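# 第四章 植物蛋白的组织化与挤压加工

## 4.1 引言

植物蛋白原料多以粉末形式供应。大豆分离蛋白、豌豆分离蛋白和小麦谷朊粉在常温下加水混合，得到的是面团状或糊状物，缺乏肌肉组织特有的纤维方向性。组织化（texturization）指通过热、剪切和压力的联合作用，使球状蛋白分子展开、重新排列并交联，形成具有各向异性结构的过程。本章讨论其中应用最广的双螺杆挤压法，并以Amholm试验线的运行数据说明主要参数的影响。

第三章已介绍蛋白质变性的热力学基础，本章不再重复。读者应熟悉以下概念：变性温度、持水性、二硫键交换反应以及玻璃化转变。

按物料含水率，挤压组织化分为两类：

- **低水分挤压**：含水率通常低于35%，物料出模时因水分闪蒸而膨化，产品为多孔颗粒，使用前需复水。
- **高水分挤压**：含水率通常在50%以上，机筒末端接长冷却模具，抑制膨化，产品直接呈层状或纤维状。

植物基汉堡饼多以低水分产品为骨架，再用甲基纤维素等凝胶剂黏结；整块型产品（仿鸡胸、仿牛腩）则多采用高水分工艺。两类产品的设备主体相近，差别集中在模头和下游处理。
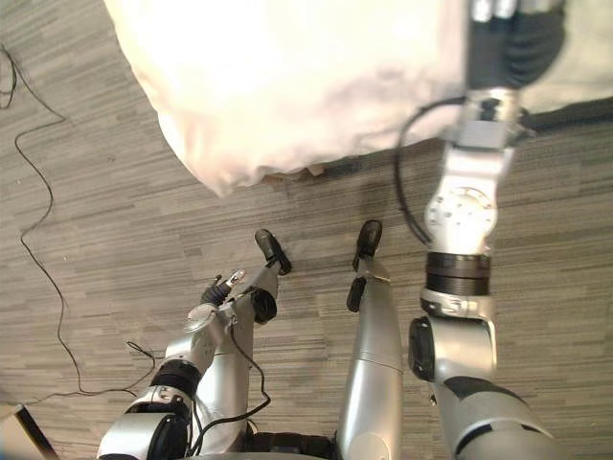 Ladan Safavi对上述分类提出过不同意见：以含水率划界只反映操作条件，不反映结构成因；含水率为45%的物料若配以足够长的冷却段，同样可以得到纤维；教材宜按模头内是否发生闪蒸来划分，含水率仅作参考值列出。

这一意见有其依据。35%至50%之间的中间区域在工业上较少使用，原因之一是物料黏度高、扭矩波动大，但结构上并不存在明确的分界。本书沿用含水率分类，是为了与现行设备手册的术语保持一致。凡涉及机理之处，以闪蒸是否发生为准。

## 4.2 工艺流程概述

典型的高水分挤压流程包括配料、预混、喂料、注水、熔融、冷却成型和切割七个步骤。预混的目的是使蛋白粉与少量淀粉、纤维及盐分布均匀。淀粉比例过高会稀释蛋白网络，削弱纤维强度；适量淀粉则可降低熔体黏度，改善切面光泽。

机筒沿轴向分为输送区、混合区、熔融区和均化区。输送区温度应低于蛋白的起始变性温度，以免物料在进料口附近结块。熔融区是蛋白展开的主要区段，机筒设定温度一般为130至160 ℃。需要注意，设定温度与物料实际温度并不相同，黏性耗散可使后者高出数度至十余度。

比机械能（specific mechanical energy，SME）是描述剪切强度的综合指标，定义为单位质量物料所接受的机械功：

**SME = 2πnT / (60·ṁ)**

式中，n为螺杆转速（r/min），T为净扭矩（N·m），ṁ为总质量流量（kg/s），SME的单位为J/kg。净扭矩应扣除空载扭矩。文献中常见以干基流量代替总流量的做法，两者所得数值不可直接比较。
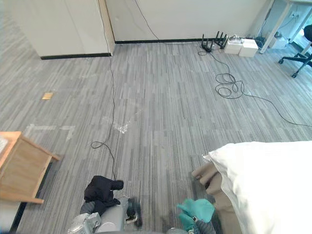
SME过低时，蛋白展开不充分，产品断面呈颗粒状；SME过高时，蛋白链可能断裂，纤维变短，口感趋于糊烂。合适区间随原料而变，豌豆蛋白与大豆蛋白之间的差异尤为明显，不宜套用同一组参数。

## 4.3 实例：Amholm试验线

Amholm试验线采用同向旋转双螺杆挤压机，配套Hikeck冷却模具。原料为两种豌豆分离蛋白，以下按供货来源称为Stiswood料和Niven料。试验基准条件列于表4-1。

**表4-1　基准运行条件**

| 参数 | 数值 |
|---|---|
| 总质量流量 | 100 kg/h |
| 螺杆转速 | 200 r/min |
| 物料含水率 | 58% |
| 熔融区设定温度 | 145 ℃ |
| 模具冷却水温 | 60 ℃ |

在基准条件下，Stiswood料的净扭矩为627 N·m。代入上式时须先将流量换算为0.0278 kg/s，得SME约为473 kJ/kg，即0.131 kW·h/kg。Niven料在同一条件下扭矩较低，断面纤维较短。提高熔融区温度后，纤维长度有所增加，但产品颜色加深，风味中豆腥味减弱而焙烤味增强。

两种原料的表观差异不能仅由蛋白含量解释，二者含量接近，溶解度却相差较大。溶解度低通常表明原料在喷雾干燥前已受较强热处理，部分蛋白在进入机筒之前即已聚集。采购规格书如只列蛋白含量，不足以预测挤压行为，至少应补充氮溶解指数和粒度分布。

## 4.4 本章结构

4.5节讨论熔体在机筒内的流变行为，给出幂律模型及其适用范围。4.6节分析冷却模具内的温度场与速度场，说明纤维取向的形成机制。4.7节介绍组织化度的测定方法，包括纵横剪切力比值法和显微图像法。4.8节涉及调味与着色，重点是挥发性香料在高温段的损失及后添加方案。4.9节讨论熟制阶段的质构变化，比较煎制与烤制对饼体持水性的影响。

习题所需的扭矩与温度记录见附录B。计算时除另有说明外，均取湿基流量。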